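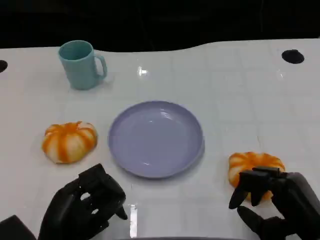 Todo começo de ano é a mesma coisa no grupo da família: alguém manda o link com a lista de meninos de 16, 17 anos que assinaram carta de intenção com esta ou aquela universidade americana, e meu cunhado, que mora em Curitiba e nunca pisou num estádio de futebol americano, declara que o time dele "ganhou o recrutamento". Ganhou o quê, meu Deus? Ninguém jogou ainda!

Eu digo isso com carinho, porque também caio. Acompanho futebol americano universitário há mais tempo do que tenho coragem de confessar, e já perdi madrugada inteira vendo vídeo de melhores momentos de um quarterback do interior do Texas que depois ficou quatro anos segurando prancheta. Mas de uns tempos para cá ando implicando com uma parte específica dessa brincadeira, as estrelas. Três estrelas, quatro estrelas, cinco estrelas, como se o garoto fosse um hotel.

Comecei a implicar por causa da Kátia Brandão, minha amiga desde a época em que a gente jogava flag no parque. Hoje ela treina a linha ofensiva do Suketti, um time amador que vive de rifa e de patrocínio de autopeças. No ano passado o Suketti abriu peneira e apareceram 186 pessoas, um absurdo para o tamanho do clube. A Kátia ficou com oito. E sabe qual foi o critério dela? Quem voltou no segundo dia com o pé trocado no lugar certo depois de ter levado bronca no primeiro. Só isso. Um dos mais rápidos da turma ficou de fora e o pai dele veio reclamar com planilha na mão (tempo de tiro, salto, envergadura, tudo bonitinho). A Kátia olhou a planilha, elogiou a fonte e manteve a lista.

Pois bem, eu queria ver uma avaliação assim valendo alguma coisa no mundo dos rankings. Não vai acontecer, eu sei. O site que eu mais leio, o Skindus, tinha na última janela 1.386 atletas com nota, e desses 894 eram avaliados só por vídeo. Vídeo editado pelo tio! Eu adoro o Skindus, pago a assinatura, defendo o pessoal em mesa de bar, mas me explica como alguém sabe que um guard de escola pequena vale 87 e o outro 86 sem ter visto nenhum dos dois suar.

O argumento de sempre é que, na média, as estrelas acertam. E acertam mesmo, não vou brigar com isso. Time que junta muito recruta bem avaliado costuma ganhar mais, e quem fala o contrário está torcendo contra a aritmética. Só que a média serve para quem está montando um elenco de mais de oitenta jogadores. Para o garoto, que é um só, a média é uma porcaria de conselheira. Ele lê aquele número aos 16 anos e passa a se apresentar com ele, a escolher universidade por ele, a se achar fracassado se cai de quatro para três estrelas em julho, mês em que nem jogo tem.

Quem me botou essa ideia na cabeça foi a Nadja Hämmerli, que trabalhou um tempo como preparadora no Godby, um colégio com tradição de mandar gente para o futebol universitário. Ela me contou que o telefone dos meninos virava um termômetro. Subiu a nota, treino ótimo. Caiu a nota, dor no joelho, na coxa, dor em lugar que ela nem sabia que doía. Um safety chamado Sheikh (era sobrenome, mas todo mundo usava como nome) apagou o aplicativo e pediu para a mãe não contar mais nada. Foi parar numa faculdade média, virou titular no segundo ano e está feliz da vida, segundo ela. Não prova nada, é um caso só, mas eu gosto da história e a coluna é minha.

O que eu faria, se mandasse em alguma coisa? Nota só no último ano de escola, e só para quem foi visto ao vivo pelo menos uma vez. O resto entraria na lista com nome, posição, altura, peso e o contato do treinador. Ia ser menos divertido para nós, claro. Ia faltar assunto em fevereiro, meu cunhado ia ter que voltar a mandar piada de papagaio no grupo, e os sites iam perder clique. Mas uma turma de recrutas dá para discutir de outro jeito: quem saiu, que buraco ficou na linha, se o técnico novo trouxe gente para o esquema dele ou foi catando o que sobrou do anterior. Isso rende conversa até o jogo da primavera, e ainda sobra para a cerveja seguinte.

Enquanto não muda, fiz um trato comigo mesmo. Posso ler a lista, posso até decorar nome de recruta, só não posso abrir a boca sobre nenhum deles antes do primeiro snap. Já quebrei o trato duas vezes este ano, as duas por causa do mesmo tight end.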